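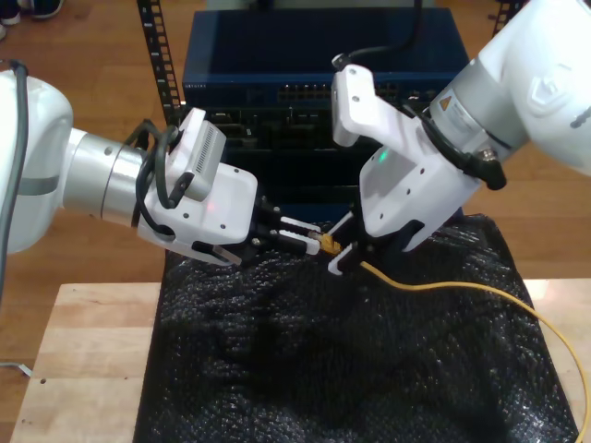

Both grippers on the yellow Ethernet cable, with the switch behind. Sterkum cable set.

Sterkum: two-arm cable handling, shown by remote control

What is in it
2,269 recordings, each one a person driving both arms through a piece of network cabling. 344 are marked as failed. We kept them in, and you should look at them before you train on anything.

How it was recorded
At Mingate, in January, over 25 working days. Operators had 3 practice runs before their recordings counted, and we now think that was too few. Early files are full of dithering – a policy trained on them will dither too.

What we would not claim
That this teaches a robot to cable a rack. It has one table, one padded surface and one way of lighting it. Success was judged by the operator, who is hardly neutral. The Hendotgate baseline looks good on our own test split and we would not read much into that.

Known faults
Gripper force was not logged. Clocks on the two arms drift apart in long recordings. Labels saying "inserted" mean the operator thought so – the link was never tested.

Card last changed 01/11/2018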